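# Hastari Rug Room

Hastari is a set of simulated two-arm episodes, and we're really happy to get it out the door! It holds over 2,000 runs in rendered rooms, each one saved with joint positions, gripper state and an overhead view. We built it for people training policies that have to cope with big shadows and plain, low-contrast objects.
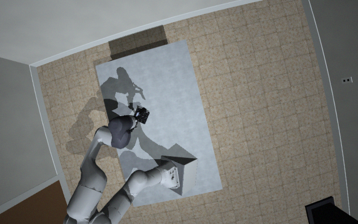

Trerkar Robot Learning Group, Simulation Team

The room has a tiled floor, a light gray rug and two white arms, one of them carrying a black gripper. The target object is a plain white box. Lighting changes between runs, so the arms' shadows land all over the place (our favorite part).

## Files

- `episodes/` one folder per run
- `splits/` 18 training shards, 2 held out
- `tools/` loader and replay script

## Known gaps

13 runs have a dropped first step. They're listed in `skip.txt`, and the loader passes over them by default. Box size never varies yet. That's next!

Comments

hivex_dev: Replay works great on my laptop. Any plans for depth?

saludo42: Love the shadows. My old detector fell apart on them.

trerkar-sim: Depth is coming with the next set!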